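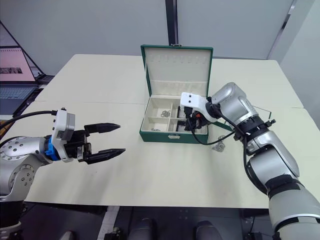
Okay friends, I promised I'd write up the Likum two-arm package once I'd had enough time with it, and enough time has now passed that I have opinions. Long thread, get a coffee.

1/ For anyone new: Likum is the bench kit from Vulline. You get two arms, a parallel gripper for each, the cables, and a year of their Nyanda software. I paid for mine, 2,626 for the year of software and support on top of the arms, so I'm allowed to grumble.

2/ The job I bought it for is small metal parts. Picking them up, putting them into the compartments of a case, taking them out again. It sounds dull and I love it!

3/ Setup took me 13 hours spread over a long weekend, and a good chunk of that was cables. The manual shows them in one neat drawing and then never mentions them again. Leave yourself slack at the wrist -- more than you think -- and run the arm through its full reach before you tie anything down.

4/ Now the nice part. The grippers are lovely. Narrow fingers get down between the partitions of a storage case without bumping the walls, and if you've ever tried that with the fat rubber ones you'll know why I'm so pleased.

5/ Less nice: shiny metal in a little heap. A single part on an open tabletop, fine. A tangle of them, and Nyanda will sometimes decide the whole lot is one object and try to lift it. I've logged 1,432 picks so far and nearly all my misses are that.

6/ Support has been a treat. I wrote in about the tangles and Begoñe Benítez answered the same afternoon with a settings file and a very kind note about my lighting (she was right about my lighting).

7/ A few of you asked how it compares with the Mindodton. I had one on loan for eight weeks. Faster arm, much stiffer software, and the second arm costs extra. If you only need one arm I'd look at it seriously.

8/ Would I buy the Likum again? Yes, for sorting and packing at a bench. For anything heavy, no, please don't. There's a Nyanda update due in March that's meant to help with piles, and I'll add to this thread when I've had a proper go with it.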